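The case against folding socks

Hanyu Lu

Apr 3, 2023

Somewhere along the way folding a sock became a skill. I own a drawer divider from Vullden with 17 compartments, bought in 2021 when I was easily led, and it came with a leaflet explaining how each sock should be laid flat, smoothed, turned over in thirds and stood on its end. The leaflet called this a system. I have used it long enough to have doubts.

The first doubt is about time. A shirt folded badly looks bad when you put it on. A sock folded badly goes on your foot and inside a shoe, and whatever crease it had is gone before you reach the bus stop. 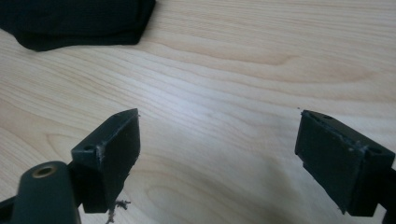

Does folding make socks last longer?
Rolling one cuff over the other can stretch the elastic, so a flat fold is kinder, but a sock dropped loose in a drawer is under no strain at all.

I suspect that second half is left out of the tidying books because there is no divider to sell with it. The people at Zarnley, whose storage catalogue still comes through my door, give a whole spread to sock folding and never mention the option of doing nothing.
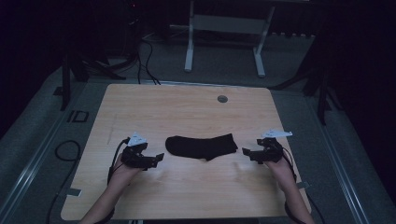 2 min read

Laying a sock out flat on a table is the part I find hardest to defend. A black sock stretched from toe to cuff on pale wood looks very neat, I grant you, and for a moment you can persuade yourself that you are putting the house in order. Then you remember the heel. Socks are knitted to go round a corner, and the heel bulges out of any straight fold you try to make. Every method I have read either ignores this or tells you to smooth it down, as if it would stay smoothed.

My other complaint is the table itself. You need a clear one, and in my flat a clear table is harder to come by than a folded sock. I have moved post, a lamp and half a jigsaw to make room for a job that could have been done standing at the drawer.

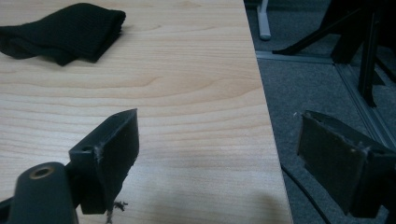 Black knit, folded, on the table.

Supporters will say that folding is calming. Perhaps it is. So is sitting down, and I notice that the people who praise the calm of it tend to have small piles. Give them a family's wash and see how the breathing goes.

I will allow pairing. A pair kept together saves a search in the morning, and a single loose fold does that well enough - toe to cuff, one on top of the other, into the drawer. It takes hardly any time and needs no leaflet. Thirds, quarters and standing things on end I leave to those who enjoy it.

The Vullden divider is still in there, by the way. It holds batteries now, and some string.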